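Rapport de projet – L'arrivée d'un bras de tri automatisé dans un atelier de préparation de commandes

Auteure : Ea Kárason
Entreprise d'accueil : Jillach
Remis le 1er juillet 2021

1. Contexte

Jillach prépare des commandes de pièces détachées et de petit outillage pour des réparateurs et des magasins. L'atelier compte 28 personnes, réparties entre la réception, le tri, l'emballage et l'expédition. Mon stage s'est déroulé au tri, où les retours des clients sont repris pièce par pièce avant d'être remis en stock ou écartés.

Jusqu'en octobre, ce travail était entièrement manuel. Les retours arrivent mélangés et le trieur reconnaît l'objet, vérifie son état et le dépose dans le bac correspondant. La direction a ensuite commandé à la société Cortés l'étude d'un poste robotisé. Le logiciel de suivi, Grindex, était déjà utilisé à l'expédition.

Ma question de départ était la suivante : qu'est-ce qui change dans la journée des trieurs quand une partie des prises est confiée à une machine ?

2. Méthode

J'ai observé le poste robotisé et les deux postes manuels voisins, puis mené des entretiens avec les trieurs et la cheffe d'équipe. Les entretiens ont été menés pendant le temps de travail, sans la direction. J'ai aussi relevé 294 interventions humaines sur le poste robotisé, en notant chaque fois le motif. Je n'ai pas eu accès aux coûts.

3. Le poste

Le bras est un modèle KUKA équipé d'un préhenseur, alimenté par des tuyaux et des câbles fixés le long du bras. Il travaille au-dessus d'un bac gris dans lequel on verse de petits lots. Les objets n'ont rien en commun : une balle, un raccord coudé, une brosse, un bloc métallique peuvent se trouver ensemble. C'est cette variété qui rend le tri difficile à automatiser, plus que la cadence.
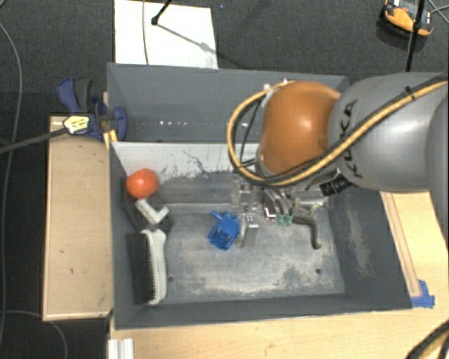

Le seuil fixé par Cortés pour la phase d'essai était de 800 prises par journée. Il a été atteint, mais de façon irrégulière. Les jours où les lots contenaient beaucoup de pièces plates ou souples, le bras s'arrêtait souvent et le trieur devait reprendre la main.

4. Ce qui change pour les trieurs

Le premier changement concerne les gestes. Les trieurs se penchent moins au-dessus des bacs et portent moins. Plusieurs m'ont dit avoir moins mal au dos en fin de poste. En revanche ils restent plus longtemps debout au même endroit, à surveiller l'écran de Grindex et à attendre une alerte. Un trieur a décrit cette attente comme plus fatigante que le tri lui-même – il préfère les jours où il est au poste manuel.

Le deuxième changement concerne le rythme. Au poste manuel, chacun organise sa série comme il veut : certains sortent d'abord les grosses pièces, d'autres vident le bac par un coin. Avec le bras, c'est la machine qui fixe l'ordre. Le trieur intervient quand elle le demande, parfois plusieurs fois de suite, parfois pas du tout pendant une longue période. Les pauses sont devenues plus difficiles à prendre ensemble.

Le troisième point est la connaissance des pièces. Les anciens reconnaissent une référence Flutwood au toucher et savent quels défauts reviennent. Ce savoir n'était écrit nulle part. Pour régler le poste, on leur a demandé de le mettre par écrit, sous forme de fiches. Ils l'ont fait, mais une partie de l'équipe a mal vécu cette demande, qu'elle a comprise comme une manière de préparer son remplacement. La cheffe d'équipe reconnaît que l'annonce a été faite trop tard, après la commande de l'étude.

5. Les interventions

Sur les interventions relevées, le motif le plus fréquent est la prise manquée, suivi de l'objet non reconnu. Viennent ensuite les objets coincés contre une paroi du bac et les arrêts sans cause identifiée. Ces derniers sont peu nombreux mais prennent le plus de temps, car il faut appeler le technicien de maintenance. Il travaille aussi pour l'expédition et n'est pas toujours disponible.

Une formation de 19 heures était prévue pour chaque trieur. Au moment de mon départ, elle n'était terminée que pour ceux du matin. L'équipe de l'après-midi se contentait de relancer le cycle et notait les pannes sur un cahier.

6. Limites et propositions

Mes observations portent sur une phase d'essai et sur un seul atelier. Les trieurs savaient que je les observais, et certains ont pu se montrer plus patients avec la machine que d'habitude.

Je propose de faire tourner les trieurs entre les postes au cours d'une même journée, de finir la formation de l'après-midi avant toute augmentation de la cadence et de faire relire les fiches par ceux qui les ont écrites. Le cahier des pannes devrait aussi être repris dans Grindex – il contient des remarques que le logiciel n'enregistre pas, par exemple sur les mélanges de pièces qui provoquent le plus d'arrêts.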